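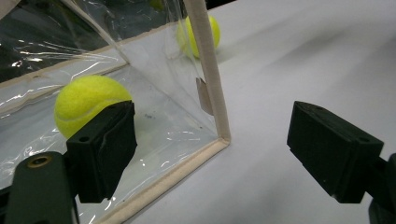 테니스공은 왜 털이 있을까요?

글: 에스킬 순드크비스트
어린이 과학 읽을거리 「부벤트」

테니스공을 손으로 만져 본 적이 있습니까? 축구공은 매끈하고 탁구공도 매끈합니다. 그런데 테니스공은 복숭아처럼 털이 있습니다. 저는 어렸을 때 테니스공이 작은 동물 같다고 생각했습니다. 동생은 공에 이름을 붙이고 베개 옆에 두고 잤습니다.

오늘은 테니스공의 털과 색깔, 그리고 공에 있는 구불구불한 선에 대해서 이야기하겠습니다. 마지막에는 집에서 할 수 있는 실험도 있습니다.

공 속에는 무엇이 있을까요?

테니스공의 속은 비어 있습니다. 먼저 고무로 반쪽 공을 두 개 만듭니다. 그릇 두 개를 마주 보게 붙이는 것과 비슷합니다. 두 반쪽을 붙이면 둥근 고무공이 됩니다. 많은 테니스공은 이 안에 공기가 보통보다 더 많이 들어 있습니다. 공기가 안에서 고무를 밀기 때문에 공이 단단하고 잘 튑니다.

새 공을 살 때 통을 열면 "칙!" 하는 소리가 나지요? 통 안에도 공기가 꽉 차 있어서 나는 소리입니다. 통을 연 다음에는 공 속의 공기가 아주 천천히 밖으로 나갑니다. 그래서 오래된 공은 겉이 깨끗해도 새 공처럼 높이 튀지 않습니다.

털이 하는 일

고무공 위에는 천을 붙입니다. 이 천의 이름은 펠트입니다. 펠트는 양털이나 나일론 같은 가는 실이 서로 엉켜서 된 천입니다. 공이 날아갈 때 털은 공기를 붙잡습니다. 그러면 공이 조금 느려지고, 선수는 공을 보고 달려갈 시간이 생깁니다.

털은 라켓의 줄에도 잘 걸립니다. 라켓으로 공을 비스듬히 문지르듯이 치면 공이 빙글빙글 돕니다. 도는 공은 똑바로 가지 않고 휘어서 갑니다. 많이 쓴 공은 털이 닳아서 납작해지거나, 반대로 부스스하게 일어나기도 합니다. 둘 다 새 공과는 다르게 날아갑니다. 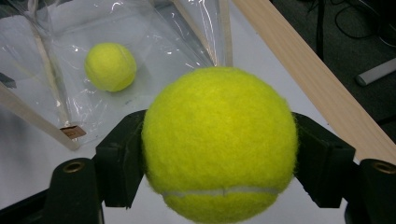
펠트는 공 하나에 두 조각을 씁니다. 조각의 모양은 동그라미가 아니고, 가운데가 잘록한 땅콩이나 숫자 8과 비슷합니다. 두 조각을 서로 엇갈리게 감싸면 공 전체가 덮입니다. 조각과 조각이 만나는 곳을 솔기라고 부릅니다. 가까이 있는 공의 아래쪽에 옆으로 휘어진 회색빛 도는 하얀 선이 솔기입니다. 공의 가장자리도 잘 보십시오. 펠트의 가는 털이 밖으로 삐죽삐죽 나와 있습니다. 멀리서는 매끈한 동그라미 같지만 가까이에서는 이렇게 보송보송합니다.

솔기를 손가락으로 따라가 보면 재미있습니다. 선 위의 한 곳에서 출발해서 계속 가면, 공을 구불구불 돌아서 처음 자리로 다시 옵니다. 선은 끊어지지 않고 하나로 이어져 있습니다. 야구공의 빨간 실도 같은 모양의 길을 따라갑니다.

노란색일까요, 초록색일까요?

제 친구 스뱌토슬라우 막시미우는 초록색이라고 하고, 저는 노란색이라고 합니다. 우리는 이 문제로 저녁 식사가 식을 때까지 이야기한 적이 있습니다. 여러분의 반에서도 물어보십시오. 아마 대답이 갈라질 것입니다.

옛날에는 흰 공이나 검은 공을 많이 썼습니다. 나중에 텔레비전으로 테니스를 보는 사람이 많아졌고, 화면에서는 밝은 형광색 공이 더 잘 보였습니다. 그래서 지금과 같은 색의 공이 널리 퍼졌습니다.
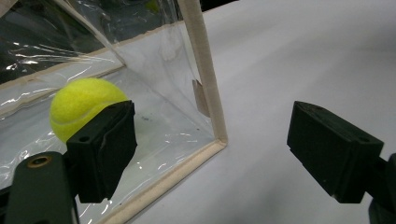
투명한 상자 속의 테니스공. 벽 너머로도 밝은 색이 눈에 잘 띕니다.

집에서 해 보는 실험: 어느 공이 더 높이 튈까요?

준비물: 테니스공 두 개, 줄자, 종이테이프, 연필, 냉장고
같이 할 사람: 공을 떨어뜨리는 사람 한 명, 눈금을 읽는 사람 한 명

1. 벽에 종이테이프를 세로로 붙이고, 바닥에서 100센티미터 되는 곳에 선을 긋습니다.
2. 공의 아래쪽을 선에 맞추고 손을 놓습니다. 던지지 말고 그냥 놓으십시오.
3. 공의 아래쪽이 어디까지 올라오는지 연필로 표시합니다. 두 공을 세 번씩 해 봅니다.
4. 공 하나를 비닐봉지에 넣어서 냉장고에 60분 동안 둡니다. 다른 공은 방에 둡니다.
5. 차가운 공을 꺼내서 바로 다시 떨어뜨려 봅니다. 방에 둔 공도 똑같이 합니다.

딱딱한 바닥에서 해야 차이를 보기 쉽습니다. 두꺼운 카펫 위에서는 공이 잘 튀지 않습니다. 아래층에 사람이 살면 늦은 밤에는 하지 마십시오.

차가운 공은 보통 더 낮게 튑니다. 공 속의 공기는 차가워지면 고무를 미는 힘이 약해집니다. 고무도 차가워지면 모양이 바뀌었다가 돌아오는 일을 잘하지 못합니다. 차가운 공을 방에 30분 두었다가 다시 떨어뜨리면 어떻게 될까요? 먼저 종이에 여러분의 생각을 쓰고, 그다음에 해 보십시오.

낱말 풀이

펠트: 가는 털이나 실을 엉키게 해서 만든 천.
솔기: 천 두 조각이 만나서 생긴 줄.
형광색: 빛을 받으면 아주 밝게 보이는 색.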